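Fosley noodle night moves to bigger hall after sellout

FOSLEY - The monthly noodle supper is leaving the library basement. Starting in August it will be held at the Wendatia Grange hall on the edge of town, organizers said Wednesday, after the last one sold out in 46 minutes and left a line up the stairs.

The new hall seats 300. The basement was never meant for more than a third of that, and the fire marshal had said so. Twice.

Tickets go up a little, to $9 a bowl, kids under five still free. Same three broths as before - chicken, mushroom and the spicy pork that ran out early in spring. Extra noodles cost a dollar. Cash or card at the door, but advance sales get in first.

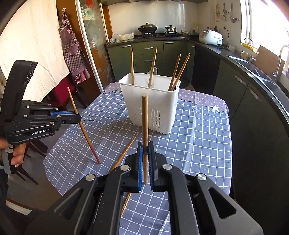

Parking is the big question. The Grange lot holds 31 cars and the overflow field turns to mud after any kind of rain. The town has agreed to let people use the school lot across the road, and there will be a crossing guard until 9 p.m. No parking on Vahidi Lane, which is posted on both sides. Cars left there last fall were towed and theres no reason to think it won't happen again.

Doors open at 5, last bowls served at 8. Two seatings, no reservations for groups over ten. Take-out will be handled from the side window so that the two lines don't get tangled, a regular complaint at the library.

Bring your own bowl and utensils if you can. Washing up has been the slowest part of every supper so far and the Grange kitchen has one sink. Paper bowls for those who forget.

Noodles are again coming from Mivavora, the small shop on the river road, which will close early that day to get the dough done. The shop is also giving a short rolling lesson before the first seating. Free, sign up at the library desk. Space is tight and kids need an adult along.

Not everyone is happy with the move. Several downtown residents told the library board they liked being able to walk, and the Grange is a long way on foot with no sidewalk past the bridge. A shuttle was discused but there is no money for it yet. The board will look at it again after the fall suppers. 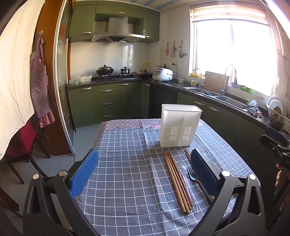

FOOD & COMMUNITY BRIEFS

Pie sale: The Grange bake table will be set up in the front entry during both seatings. Whole pies by order only, slices first come. Berry is expected to go fast.

Library hours: The basement reopens for evening classes once the supper gear is moved out. Check the board by the front desk for room numbers.

Correction: An earlier version of this item gave the wrong time for last bowls. It is 8 p.m.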